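Looking after compression stockings at home

Stockings worn after vein or artery surgery lose their squeeze long before they look worn out. Most of that comes down to washing and drying. The tips on this page cover everyday care and don't replace what your clinic has told you.

Set up somewhere with a bit of room. A table with a cloth on it is fine.

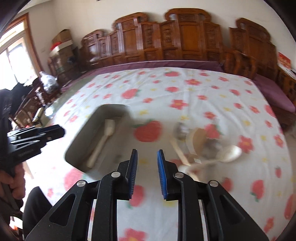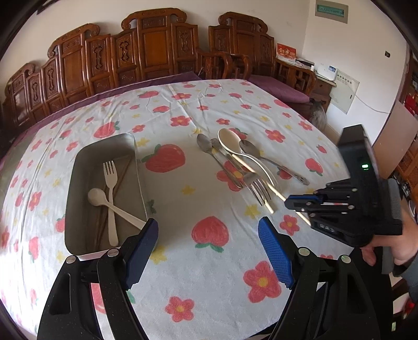
Wash each pair after every wear, by hand or in a mesh bag on the gentle cycle. Keep the water at 30 degrees or under and use a plain liquid detergent. Fabric softener coats the fibres and bleach breaks down the elastic, so leave both out.

Don't wring them. Lay the stockings on a towel, roll it up and press. Then dry them flat in the shade, away from heaters. A spin at 400 rpm is gentle enough for most brands — check the label first.

Moisturise your legs at night, as creams can damage the knit. If the silicone band at the top stops gripping, wipe it with a damp cloth and let it dry.

Rubber gloves help with pulling them on. Take off rings, trim rough nails and smooth the fabric up with flat palms. Never fold the top over, as a doubled band can press too hard behind the knee.

Two pairs worn in turn should be replaced every six months. Write the month you started, say March, on the packet.

Related tips
Sorting a week of tablets
Getting ointment out of cotton sheets
Storing a walking frame in a small flat

458 shares | 20 comments
Contact Zistero Home Tips | Back to top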